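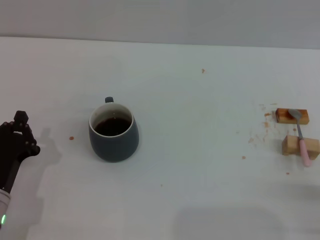
Re: [mota-perception] Rejet des images de poignet inexploitables avant planification

Par Éabha Phelan, Cosuveo, pôle perception et planification
Octobre, 15 h 40
3 commentaires | 2 partages

Mesdames, Messieurs, chers collègues,

Je réponds au message du site de Skorkau, reproduit ci-après, concernant le comportement du planificateur Mota lorsque la caméra de poignet ne fournit plus d'information utile.

> Bonjour à tous,
>
> Nous avons relevé à Skorkau, sur la tâche « cuillère et tasse », plusieurs
> cycles au cours desquels le module de fusion a continué d'accorder un poids
> normal à la caméra de poignet alors que celle-ci renvoyait une image grise
> presque uniforme. La pose estimée du manche de la cuillère dérivait, sans
> qu'aucune alerte ne soit inscrite au journal.
>
> Deux questions au pôle perception :
> 1. Le seuil de netteté est-il appliqué avant ou après la décompression ?
> 2. Est-il prévu de suspendre la planification lorsque seule la vue de tête
> demeure exploitable ?
>
> Par ailleurs, notre segmentation confond régulièrement les taches brunes de
> la table avec de petits objets. Nous souhaiterions savoir si d'autres sites
> rencontrent la même difficulté.
>
> Cordialement,
> Pour l'équipe d'intégration de Skorkau

Sur la première question, le seuil est appliqué après la décompression, ce qui explique le défaut constaté. La mesure retenue jusqu'à présent repose sur la variance locale du gradient. Or les artefacts de compression en blocs produisent des transitions rectangulaires que cette mesure comptabilise comme du détail. Une image dépourvue de tout contour exploitable peut ainsi franchir le seuil et être transmise au module de fusion avec un indice de confiance satisfaisant.

Nous avons rejoué à Lultville un lot de 2 355 images de poignet. Le filtre en vigueur en a accepté 800 que la relecture manuelle a classées comme inexploitables. L'image jointe illustre ce cas de figure : quelques stries diagonales à peine plus sombres que le fond, des bandes verticales de très faible contraste, et aucun objet que l'on puisse identifier avec certitude.
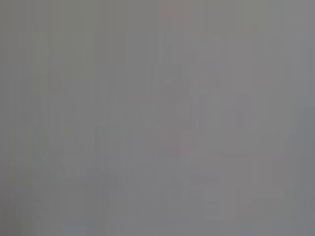 Vue de poignet : gris presque uniforme, blocs de compression apparents.

La branche de correction modifie le traitement sur deux points. La variance est désormais calculée en excluant les frontières de la grille de compression. L'étendue des niveaux de gris est en outre contrôlée sur l'ensemble de l'image, et toute image dont les valeurs restent confinées dans un intervalle étroit reçoit un poids nul. Le rejet est inscrit au journal sous un code distinct de celui de la perte de flux, afin que les deux situations ne soient plus confondues lors de l'analyse.

Sur la seconde question, le pôle n'est pas favorable à une suspension systématique. La vue de tête suffit dans bien des cas à établir un plan d'approche : sur la configuration considérée, la tasse gris ardoise, les deux blocs de bois clair et la cuillère à manche rose qui repose sur eux se détachent correctement du plateau blanc. Elle ne suffit pas, en revanche, à valider la phase finale de saisie du manche. Nous proposons donc le comportement suivant :

- après 15 images de poignet rejetées consécutivement, le planificateur interdit l'entrée en phase de saisie ;
- les mouvements d'approche restent autorisés à vitesse réduite, sur la seule vue de tête ;
- tout récipient dont la surface du liquide est détectée près du bord est entouré d'un volume d'exclusion élargi ;
- la reprise de la saisie requiert une nouvelle estimation complète de la pose, l'ancienne n'étant pas réutilisée.

La valeur de 15 est un paramètre de configuration et pourra être ajustée par chaque site. Nous demandons que toute modification soit signalée sur la présente liste.

S'agissant des taches, Lultville rencontre la même difficulté. Les éclaboussures brunes dispersées près des blocs, de même que la petite goutte à gauche de la tasse, sont segmentées comme des objets de faible hauteur. Le filtrage par hauteur minimale en élimine la plus grande part, mais il échoue là où l'ombre portée recouvre le plateau. Une classe « résidu de surface », ignorée par le calcul des prises et conservée dans la carte, est à l'étude. Les équipes disposant d'annotations de ce type sont invitées à nous en indiquer le format.

La branche de correction est ouverte à la relecture. Je prie l'équipe de Skorkau de bien vouloir rejouer ses propres journaux avec le nouveau filtre et de nous communiquer les cas de rejet abusif, en particulier sur les surfaces claires et peu texturées, pour lesquelles le contrôle d'étendue pourrait se révéler trop sévère.

Je vous prie d'agréer, Mesdames, Messieurs, l'expression de mes salutations distinguées.

Éabha Phelan
Pôle perception et planification
Cosuveo, Lultville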